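Bastien Lefèvre arriva chez Vasseur à neuf heures avec sa lettre de démission pliée dans la poche intérieure. Il l'avait tapée la veille, deux paragraphes, sans formule aimable. Il ne manquait que la signature.

À l'accueil, on lui dit que Roos Bakker était en ligne avec Kallow et qu'il pouvait attendre au fond. Il traversa le couloir. On était en novembre et le chauffage ne marchait que du côté des bureaux. 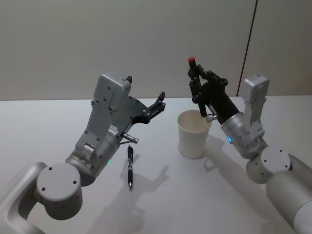
Roos avait été sa première collègue, puis sa responsable. Elle lui avait appris à lire un contrat en commençant par la fin. Il préparait ce qu'il allait lui dire et n'arrivait pas plus loin que bonjour. Sur la table blanche, il y avait un gobelet en carton blanc et un stylo noir à agrafe argentée, debout sur sa pointe. Bastien regarda le stylo un moment. Il avait laissé le sien dans la voiture. Il pouvait prendre celui-là, signer et le remettre, mais il ne saurait pas le remettre debout. Il garda les mains dans ses poches.

Roos entra sans frapper.

– Tu voulais me voir ?

– Oui. C'est pour le dossier Cesum.

Il n'avait rien prévu de dire sur Cesum. Elle s'appuya contre le mur gris et lui expliqua pourtant, pendant un bon quart d'heure, ce qui n'allait pas dans le dossier. Il posa deux questions. Les réponses étaient claires, comme toujours.

– Autre chose ?

– Tu aurais de quoi écrire ?

Elle chercha dans sa veste et lui tendit un crayon. Il sortit la lettre et la déplia contre le mur.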